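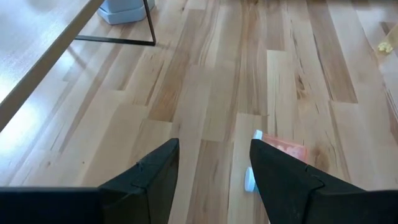
Deividas Dambrauskienė wrote to us one Friday to say that he had wanted a pair of robot arms for years, had read every catalog going, and had put each one back down again when he got to the part where you're supposed to have a systems integrator on the payroll. Could we please, he asked, sell him something that a person with a screwdriver and a free afternoon could put together, and then pick up the phone when he got stuck?

We printed that email and it has hung by the coffee machine ever since, a bit curled at the corners now. It says what we do better than the mission statement we once spent most of a November trying to write (and which, thankfully, got lost when we changed computers).

So, hello, and welcome to Vandwood. We make tabletop robot kits, we rent them out, and we teach people how to use them. If you've landed here by looking for one of our kits and you're wondering who is behind it, pull up a chair.

How we got going

Vandwood began as a repair business. We fixed small automation equipment for shops and labs in Omoregie, mostly feeders, little conveyors, and the odd pick-and-place arm that had been bumped by a cart. The repairs themselves were usually easy. What took the time was talking to the people who owned the machines, who had often been handed a password and a binder and wished good luck. We'd come to replace a cable and stay for two hours showing somebody how to teach a new position, and then they'd call the next week and ask if we could come back and do the same for the night shift.

After a while it seemed silly to charge for the cable and give away the teaching, and sillier still to keep teaching on machines that fought us the whole way. We started building our own bench, a table with a frame around it and an arm on each side, so we'd have something to practice on that we understood down to the last bolt. Visitors kept asking what it cost. We didn't have an answer for the first few, and then we had to come up with one!

What we make

Our main product is the Brindberg, and if you only read one section of this page, it should probably be this one. It's a wood-topped work table inside an aluminum extrusion frame, with 2 arms facing each other, a gripper on each, and enough room in the middle for them to work on something together. We're often asked why we went with two when one would be cheaper. A single arm is a lovely thing, and for moving items from a tray to a box we'd tell you to buy a single arm from someone else and save your money. But so much of what people do with their hands is holding with one and doing with the other, or passing a thing across, and that's the kind of work our customers kept bringing us.

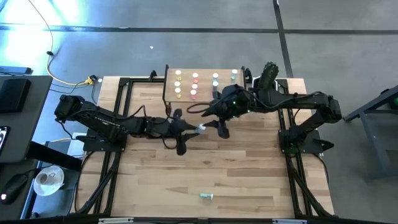 The Brindberg table with both arms over the top and the peg board at the back.

The peg board is part of our training set, and everyone who takes our course gets to know it very well. The first exercise is picking up a peg and putting it back where it came from. The second is handing it to the other arm. That sounds like nothing much, and we've watched very capable engineers go quiet over it for most of a morning, then cheer when the second gripper closes in the right place. We still cheer along. You don't get tired of it, or at least we haven't so far.

Each kit ships with Kernisix, our own software, which handles teaching and playback. You can guide the arms through a job, save it, give it a name you'll remember, and run it again after lunch. There's a scripting side for those who want it, and plenty of people never open it. The printed manual runs to 103 pages, which we know is a lot. Please at least read the chapter on gripper force before you hand the arms anything you're fond of. If you write to us to say a page is confusing, we rewrite the page, and we send you the new one in the mail.

Renting, and trying it first

You can buy a Brindberg outright or rent one by the month. We like renting, to be frank, because a robot is a large thing to be wrong about. A rental includes delivery, setup, and a day of training for up to four people, and if you decide to keep the table, what you've paid comes off the price. If you decide it isn't for you, we'll come and get it, and we won't sulk.

If you'd rather see one working before you do any of that, come by the shop. Bring your own parts along, the more awkward the better. We've had people turn up with seed packets, hinge pins, soft pouches, bottle caps, and once a whole drawer of mixed hardware that took us until dinner to sort back out. We'll tell you plainly when a job is a poor match. Floppy, shiny, and very small things remain hard, and anything that is all three we will probably hand back to you with an apology and a cookie.

Who we are

There are 21 of us now, counting the two part-timers who build cable sets and would be very cross to be left out. Some of us came from the repair days, some from teaching, and a few were customers first, which we take as a compliment. Everybody who works here learns to assemble a table from the crate up in their first month, including the people who do the books. It makes for better phone calls. When you ring us with a loose rail or a gripper that won't home, whoever answers has had the same rail in their own hands, and quite possibly made the same mistake with it.

We stay fairly small on purpose. We build 20 tables at a time, check each one by running it overnight, and then start on the next lot. Now and then that means a wait, and we'll give you a real date when you order and call you if it slips.

Coming to see us

The shop in Omoregie is open on weekdays, and the side door is the one that works. Mornings are calmer if you want a long talk, while Friday afternoons are when we run the open bench, and anyone can book a table and have a go with someone on hand to help. Children are welcome with a grown-up. Coffee is on the left as you come in, just under Deividas's email.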